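Feeding People Before You Feed Them: Small Plates Without the Big Panic

Dinner at eight means food at nine, and your guests know it. Put out something small by a quarter past and they'll forgive you the roast.

Start with cold things. Marinated olives, white beans with lemon and the better sort of canned fish all improve by sitting in the fridge overnight, and so does the cook. I make mine on Monday for a weekend crowd and only top up the oil.

Dips want more salt than you think and less garlic than you'd like. Take them out of the fridge 20 minutes ahead. A cold hummus has the charm of grout.
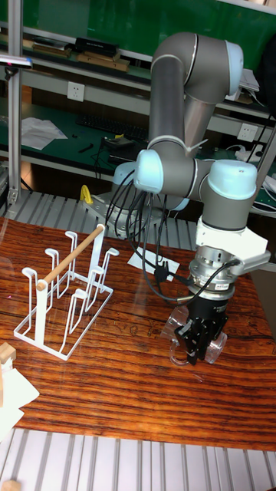
A clear plastic cup on its side, close to the tabletop.

Bread goes stale the minute you slice it, so toast it on purpose. Brush with oil, bake until the edges color, and keep it in a tin. The Rendano crackers my sister-in-law swears by are fine too, if you enjoy sweeping.

Fill small cups no more than halfway. Gazpacho is lovely in a cup and much less so down a linen shirt. Chill the soup in a pitcher and pour at the last moment – you'll look busy, and people will stop asking if they can help.

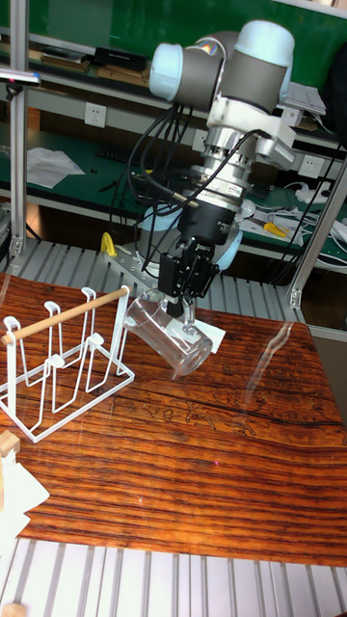 Anything on a toothpick needs a second dish for the used toothpicks. Leave one used pick in it yourself or guests will line them up along your windowsill.

Hot bites are where hosts come to grief. Pick one. Stuffed mushrooms can be filled in the morning and baked for 14 minutes when the doorbell rings. Two hot bites means you spend the party talking to the oven.

As for quantities, four or five pieces a head is plenty before a proper meal. If there is no proper meal, double it and call it tapas.
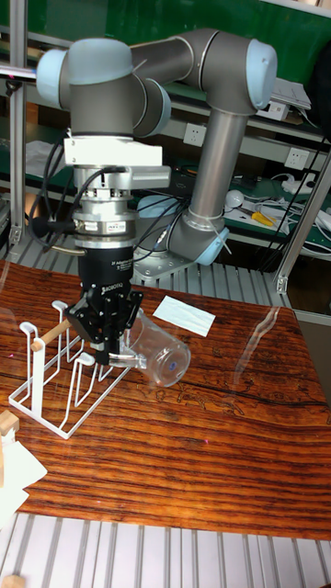
Striped reddish-brown wood with a glossy surface.

Leftover dip thins out nicely with water and vinegar to dress tomorrow's salad. Leftover olives have never happened at my house.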